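Predlow School of Surgical Practice
Basic Tissue Handling and Suturing
Handout for Session 4: Working on a Stained Field

Course lead: Rhiannon Nicholas
Skills laboratory: Jennylyn Manalastas
December 10, 2019

Purpose of the session

Students have so far placed sutures on clean practice pads. Session 4 moves to a tissue surface on which blood obscures part of the working area. Students are expected to keep track of the tissue, the needle and the thread under these conditions, and to describe what they see in the terms used in this handout. Chapter 3 of the Nogueira reader should be completed before class.

1. Reading the surface

Before any needle is introduced, the student should look over the whole field and name its parts aloud. Pale, smooth tissue reflects light strongly, and a reflection can be mistaken for an edge. Folds should be identified early, as a bite taken through a fold will include more tissue than intended.

Blood that has spread over a surface gives little information about its source. Students should distinguish between staining, which lies where it was smeared, and active bleeding, which returns after the area is blotted. A single view is not enough to separate the two. In written work, use "stained" or "reddened" until the area has been blotted and observed again.

In the field reproduced with this section, the reddened zone runs from the upper center down through the middle and spreads toward the lower right. Note the faint folds near the top, well away from the deepest color.

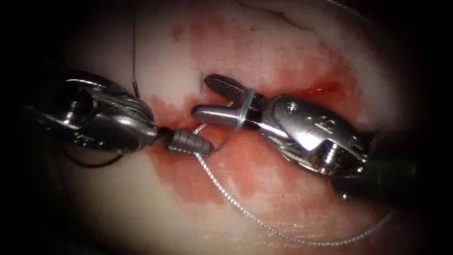

2. Needle and thread

A curved needle is held in the jaws of the driver and enters the tissue at a right angle to the surface. The wrist then turns so that the needle follows its own curve. Pushing the needle straight forward widens the hole and may bend the shaft.

Thread requires as much attention as the needle. Dark thread is easily seen on pale tissue and less easily seen where it crosses a shadow. Loops should be located before each pass — a loop left under an instrument may tighten when that instrument is moved. Gray braided strands and black thread may lie in the same field, and students should state which one they mean.

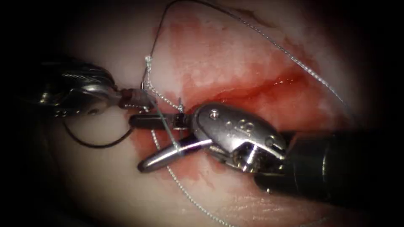 Figure 2. Curved needle held in the right jaws, with gray suture above and a loop of black thread at left.

3. Terms for the written log

Bite: the tissue taken up in one pass of the needle.
Tail: the short free end of the thread.
Field: the lit area in which work is carried out.
Staining: blood lying on a surface, source not established.

4. Assignment

Each student will submit a one-page log to the Lostell office by the start of the next session. The log should record the order of passes, the position of the thread before each pass, and any point at which the needle was out of view. Late logs will be accepted only by arrangement with the course lead.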